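Equipment Planner, Garment Handling (full-time, fixed term)
Nido Household Automation, Ornanville
Posted Dec 10, 2023

Nido builds software that lets robot arms fold and sort clothing in ordinary homes. Our training data comes from people working with hand-held grippers, usually in pairs, in bedrooms and laundry rooms. We are hiring one person to plan, budget and buy the equipment for that work.

Until now the buying has been split between the engineering leads, and it shows. We have grippers from two production runs with different finger pads, spare parts ordered twice, and no agreed replacement schedule. The person we hire will own the equipment budget for the next 18 months and report to Edit Jakab, head of operations.

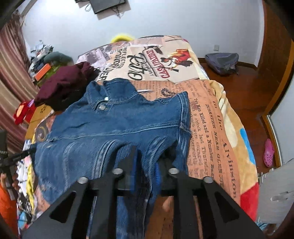 The first job is a full inventory. Some of our kits are in the Ornanville office, some are at the Sheehan site and some are out with home teams. After that you will draw up a purchase plan for July, when the number of home teams goes up by 6. Each new team needs two grippers, chargers, cables, a carrying case and a set of spare pads.

What you will do:

Keep the equipment register up to date, including repairs and loans between sites.
Get quotes, compare them and write a short recommendation for each purchase over $844.
Work out the running cost of a kit - pads, fasteners, cables, shipping - and keep that figure current.
Visit home teams while they work, so that your plan reflects how the tools are used on heavy items as well as light ones.
Decide with the engineers when a gripper should be repaired and when it should be retired.
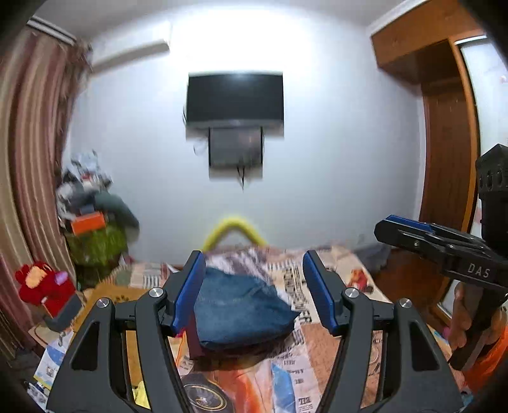 Denim and other thick fabrics are a large share of next year's task list, and we expect them to be harder on pads and linkages than shirts and towels. We do not have good wear figures yet. You would set up the log that gives us those figures, and the second half of the budget will depend on it.

You will also look at the question of fixed arms for the Skukthorpe test apartment. We may buy, lease or wait a year. We want a written comparison before any money is committed, with delivery times and service terms included.
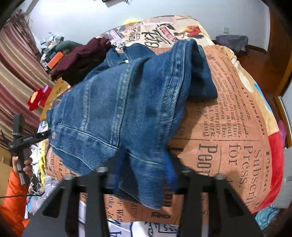
Two-person session with a denim jacket, hand-held grippers.

What we are looking for:

Experience in purchasing, stock control or lab management. It does not have to be in robotics.
Confidence with spreadsheets and with reading a parts list.
Willingness to phone suppliers and ask about late orders.
A driver's license. The Sheehan site is not on a bus route.

An engineering degree is not required. Aatos Kinnunen, our hardware lead, will train you on the grippers during your first month, including how to change pads and check the linkages.

Hours are full-time, mostly daytime, with an occasional evening visit to a home team. Travel between sites is paid.

To apply, send a resume and a one-page letter to Edit Jakab at the Ornanville office, quoting reference 558. Please describe one purchase you planned and what you would change about it now - the size of the purchase does not matter.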